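Strömberg Butter Dish, Large

I bought the large Strömberg butter dish in October to replace a glass one with a chipped lid. It has a flat stoneware base and a deep cover with a knob on top. Mine is the off-white. It also comes in dark blue.

The base holds a full block with space left at both ends for a knife. The cover sits in a shallow groove and does not slide when you carry the dish to the table. The old Tevholm dish I had before the glass one used to rattle every time the refrigerator door opened. The Strömberg is quiet.

It is heavy. With butter in it, I need two hands to lift it down from the top shelf. The knob is small and gets slippery if your fingers are greasy. I would have liked a wider one.

Cleaning is easy. I have put it through the dishwasher 57 times by my tally on the calendar, and the glaze has no marks. The unglazed ring under the base picked up a gray stain in the first week that has not come out.

Butter kept on the counter stays soft enough to spread for 7 days in my kitchen. In the summer I expect to move it to the refrigerator.
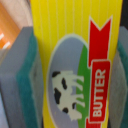
Flullura, 2019-01-15

Butter that comes in a tall package with an oval on the label is what we buy most weeks. I unwrap it over the base and throw the wrapper away. Wider blocks from the farm store need trimming along one side before the cover will close.

Four stars. I took one off for the knob and the stain.

Serena Gatti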